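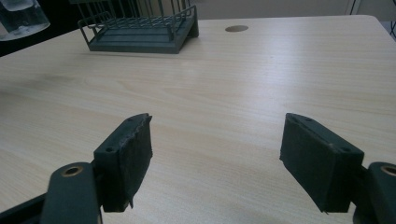 Leeds, May

Grey mark on a pale wooden table, what would you try first?

Asked by Hamdia Wolde

Hello all, hoping someone has been through this. We've got a light wooden table with a really fine stripy grain (wavy lines, a few soft knots, rounded corner) and there's a greyish smudge on the left side, a bit past halfway across. It's faint but it's darker than the wood and once you've spotted it you can't stop looking at it!

I don't know what the finish is. There's a slight sheen when the light's on it, so I'm guessing lacquer or oil? We bought it second-hand 2 years ago and the seller just said "wipe it down". So far I've tried a damp cloth and a drop of washing-up liquid, no change at all. My sister says bleach, my neighbour says mayonnaise, and I'd like a third opinion before I do either. I don't want to sand the whole top if I can help it.

3 answers

Ayana Yilma
Accepted answer

Please don't bleach it yet! First find out what the finish is. Put a drop of water somewhere out of sight, underneath the top if it's finished there too, and leave it for 9 minutes or so. If it beads up you've probably got lacquer or varnish, if it sinks in and goes dark it's oil or bare wood.

If it's sealed, the mark may just be sitting on the surface. I'd use white spirit on a soft cloth, with the window open, try a hidden bit first and go along the grain. Lay the cloth out flat to dry outside afterwards, don't bin it scrunched up.

If it's oiled, grey often means damp has got in with a bit of metal, a wet tin or something like that. Oxalic acid (sold as wood bleach, different stuff from the one under your sink) is good on those, but wear gloves and follow the tub. You'd have to re-oil after and it might come up paler than the rest, so do a test patch.

Bernd Wiegand

Mayonnaise is for white rings. Had a go with it on a dark mark once and ended up with a dark mark and a greasy table.

Faizal Purba

I'd put a fruit bowl on it tbh. But if you do end up sanding, go very gently, ours turned out to be veneer and I went straight through it by the edge. Have a look at the side of the top and see if the grain carries on down.

Comment from Hamdia Wolde: Thank you! Water beaded up underneath so I'm off to buy white spirit. Fruit bowl is plan B.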